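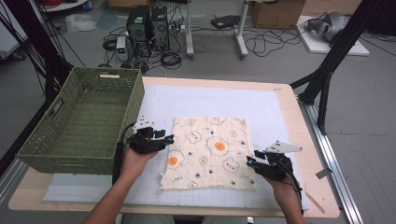

Ruslow quoted us 3166 a pair for hand-held grippers, and that was before cables. Is that in line with what you paid?

benchrat
Near enough. We paid Clemard 3000 in December, with 3 weeks' delivery. Put aside money for spare fingertips.

stusley_lab
I'd hold off. Cloth folding is light work and the cheaper Cuesta pair copes with it. Spend the difference on a second table.

benchrat
Disagree. We had a Cuesta pair and the jaws went slack on thin cotton. Sent them back.

stusley_lab
Ours are fine — maybe you got a bad batch.

mat_and_rail
Whichever you pick, get the repair terms in writing. We lost about 7 weeks to one faulty lead.

benchrat
Was that a Ruslow lead?

mat_and_rail
Yes. They replaced it free, but we paid the postage.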